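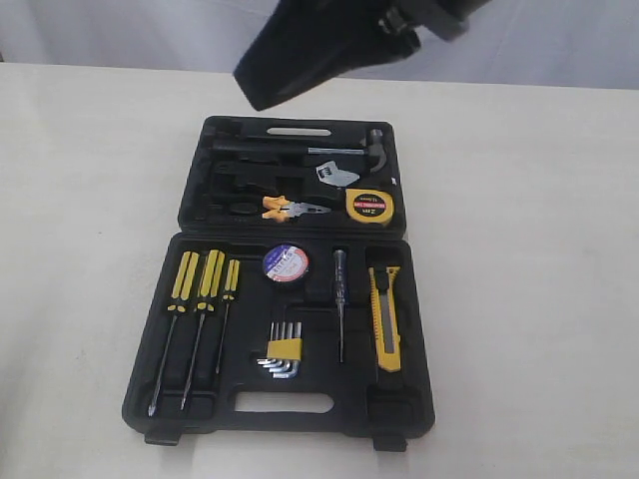
Mamska Manipulation Group

Comparing grippers on a molded tool case

The procedure scores a gripper on picking hand tools out of fitted recesses. It was written for the Turkeo and Kulline fingers but applies to any parallel gripper.

Step 1. Set the case
Open the case flat on the white table, lid to the back, latches to the front. Hammer and wrench go in the lid, screwdrivers on the left of the base. Save the case pose as frame 203.

Step 2. Check the wrist view
Jog to the pre-grasp pose over the base. The fingertips should show at the bottom of the wrist image with the screwdriver handles still in view. If they hide the handles, raise the tool offset and repeat.
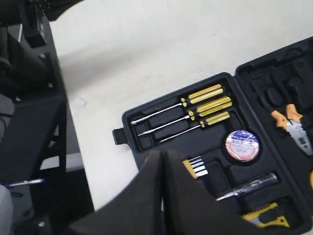
Step 3. Set approach and force
Approach vertically at up to 234 mm/s and drop to creep speed above the tray. Use the same force limit for every gripper. Watch the housing clearance over the base; a wide housing blocks the overhead view of the front recesses.
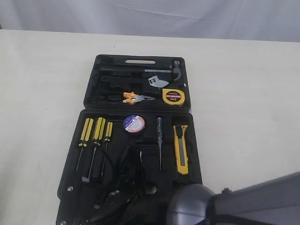
Step 4. Run the picks
Work through the pick list, one tool per cycle, and set each tool on the table clear of the case. Log grip width, recess contact and slip. Hilde Vandenberghe's script writes one row per cycle. Do not change pads in the middle of a series. 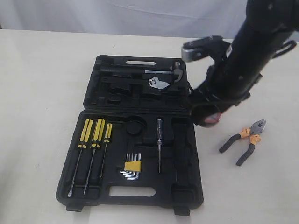

Pliers on the table beside the open case, arm at right.

Step 5. Export
Save the log under the gripper name and send it to Urho Heinonen with the pad type noted.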